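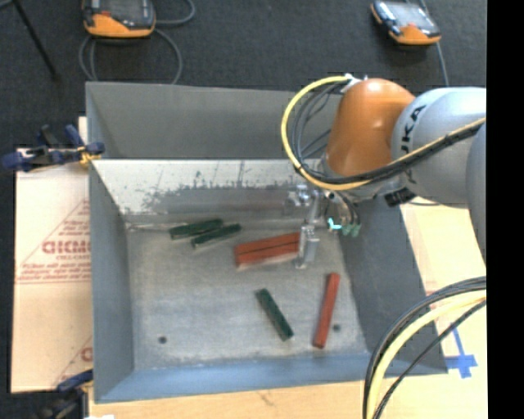 Green and red blocks in the gray bin

Hi Chiharu and everybody,

Chiharu Higuchi wrote:
> My shoulder aches after serving practice. Should I
> stop serving until the Etlow matches in January?

I wouldn't stop altogether, but do ease off for a bit! Mine grumbled all last winter, and what helped was a band routine Ngaio showed me at Naltberg: 15 slow pulls each side, then a rest of 30 seconds, then the same again (I put the radio on, it gets dull). Serve at half pace after that, and not a whole basket of balls, please. If it still hurts at night, go and see someone about it.

I have a spare band you're welcome to, just remind me before doubles.

Warmly,
Yutong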